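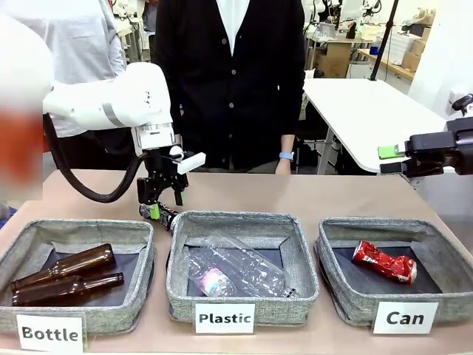 Impi Koivisto would like it known that rinsing was never the problem. She rinses. She has rinsed since she moved to Gristulport, and all she asked for was a straight answer on where the bottle goes afterward.

Her question came up at last night's residents' evening in the Howlader Building, where 21 people gave up their dinner hour to talk about trash. The building switches to sorted recycling this month, and the old single bin by the elevator is on its way out. In its place come open-topped fabric bins, gray outside and black inside, with plain white cards to say what goes where. "Bottle" has a card. So does "Plastic." A plastic bottle, as several people noticed at once, has a decent claim to both.

The official ruling, delivered by the hauling firm Trunar after a short pause, is that "Bottle" means glass. Brown beer bottles go there, lying down if they like. Anything clear and crinkly goes to "Plastic," crushed or not, label on or off. Cans get a bin to themselves.

Caps took another half hour. Trunar wants them left on. A man in the second row has been taking them off for years and keeps them in a jar – over 70 at last count – and asked if he could bring the jar down. He can.

The switch follows a bad October, when 2 of the building's pickups were turned away for having glass mixed in with everything else. Trunar charges $62 for each refused load, and the bill went to the tenants, which may explain the turnout.

Neighboring Surkau went over to sorting last spring and is said to be coping, though its cards say "Glass."

Someone asked whether Gristulport's could say that too. The cards, Trunar said, have already been printed.

The bins will stand in the lobby from Wed 9 November. Pizza boxes will be discussed at a later meeting.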